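Unit 4: Porosity and Product Choice
Handout for evening students, Seol Hair and Beauty Training

Last week we looked at the three layers of the hair. Today we continue with porosity, that means how easily the hair takes in water and colour, and how easily it loses them again.

Low porosity hair has a flat cuticle. Water stays on top of it for a while, and the colour needs more time. High porosity hair has a raised or damaged cuticle. It drinks everything quickly, but the colour fades early and the ends can look darker than you planned. Many clients have both kinds on one head - the roots low, the ends high.

Check by touch. Take a few dry strands, hold the tip, and slide two fingers towards the scalp. If it feels smooth, write L on the client card. If you feel small bumps, write H. Do this at the crown, the nape and one side.

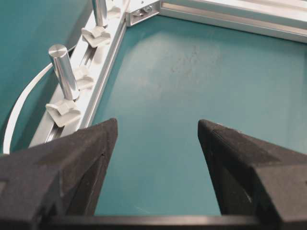

Text: course tutor, Seol evening program
Revised June 12, 2020

For practice we use the Pedik cream colour and the Finero conditioner. Please do not mix them with products from home. For high porosity ends, apply the colour last and look at it every few minutes. For low porosity roots, start there, and use thin sections.

Some words to learn for the test in November: cuticle, cortex, filler, strand test, undertone. The spelling will be marked, so please practise it.

Homework: make the touch check on two people at home and fill in one card for each. Ask them also how often they wash the hair, and if they swim. Chlorine changes the result very much, and we will speak of it in Unit 5 together with hard water.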